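Subject: Re: [chores] Can any of them clear a table yet?
From: Marcelino Peixoto
To: the chores list

Nandi Naidoo wrote:

> I've been reading this list since April and I still can't tell whether
> the answer is yes or no. My mother runs a guest house in Gurkstead,
> six rooms, breakfast included. She asked me if she could buy something
> that would clear the breakfast tables and put the dishes in the washer.
> I said I'd ask. I don't need the research answer. I need to know what
> to tell her, and if it's no, how far off it is.
>
> Also, why does everyone test with toys?

Nandi, the short answer for your mother is no. She can't buy that, and I wouldn't tell her to wait for it either. If she needs help at breakfast this year she should hire someone for two hours a morning.

The longer answer depends on which part of the job you mean. Clearing a table is several jobs. Something has to decide what is trash, what is food and what is a dish. Something has to pick each item up, and they are all different shapes. Then it has to be put down somewhere in a sensible way, and the dishwasher rack is the worst place in the house for that. The picking up has gotten a lot better. The deciding is better too. The putting down is where most of our trouble still is.

At Mulport we ran the same kitchen task 1613 times over the winter. The task was to put the loose items where they belong: food on the plate or in the bowl, the measuring cup upright, the spatula back in the pan if it had fallen out. We stopped trying to get one big score out of it, and I keep notes by item now. Round fruit is easy. The banana bunch is harder than it looks, as the gripper can close on one finger of it and the rest swings. A bottle lying down is fine to pick up and annoying to stand up. The cup on its side is the one I would bet against, every time. You have to take it by the rim or by the handle, and the handle is small.
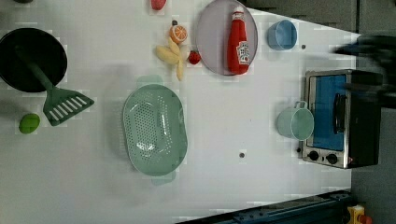
Naidoo wrote back to me off list while I was drafting this and said I could include it: fine, but her mother's tables have tablecloths, jam, half a cup of cold coffee and a newspaper somebody may want back, so how much does a toy ketchup bottle tell anyone about that?

Less than we would like. I'll try to answer it properly, as it's the same point as the one about toys.

We use toy food for dull reasons. It doesn't spoil, it weighs the same every day, and when the arm drops it nothing has to be mopped. When we started, we did a week with real dishes and real leftovers and spent most of the time cleaning. You get very few tries per day that way, and these systems need a lot of tries. The toy version keeps some of what is hard – odd shapes, things lying against each other, a spatula sticking out over the rim of a pan, a colander that takes up the middle of the table and gets in the way of everything. It drops liquid, weight, grease, cloth and anything that breaks. Those are most of what your mother has.

So when somebody posts a good number on this list, the first thing to ask is what was left out. Our best week was 33 clean runs in a row. I was pleased with it. The items were the same ones the arm had seen all winter, on the same white table, under the same lights. When we moved the toaster oven to the other side, the run ended that afternoon. It came back after more training, but that's the kind of thing that would happen in a guest house every morning before eight.

Speed is the other one. Our arm takes longer to sort the table than I would like to put in writing. I can do it by hand while talking to someone. For a guest house that may not matter much, if it could be left alone to get on with it between breakfast and lunch. It can't be left alone. One of us is next to the stop button the whole time, and if a person has to stand there, the person may as well clear the table.

On the shop floor it looks better. Mendonça has an arm moving trays at the packing end, and Sisar has been testing one for bin sorting. Both of those are narrow. The trays are all one size and come from one direction, and the thing has done well over 1000 of them without anybody from our side being called. I think that's a fair picture of where things are. If you can make the job the same each time, a machine may be worth the money. A kitchen where guests put things down wherever they like is not that job.

As for how far off, I don't know, and I'd be careful with anyone on here who gives you a year. I would change my mind if I saw one arm work a full week in a kitchen it hadn't been trained in, with real cups, and with the failures written down as well as the good runs. I haven't seen that posted. If anyone on the list has, please send the link, with the item list if there is one.

Nandi, if your mother would let someone take photos of the tables after breakfast for a few days – no guests in them – I'd like to have those. We are picking new items for the spring set and I would sooner copy a real table than guess again. Jam jars are already on the list. I hadn't thought of the newspaper.

Marcelino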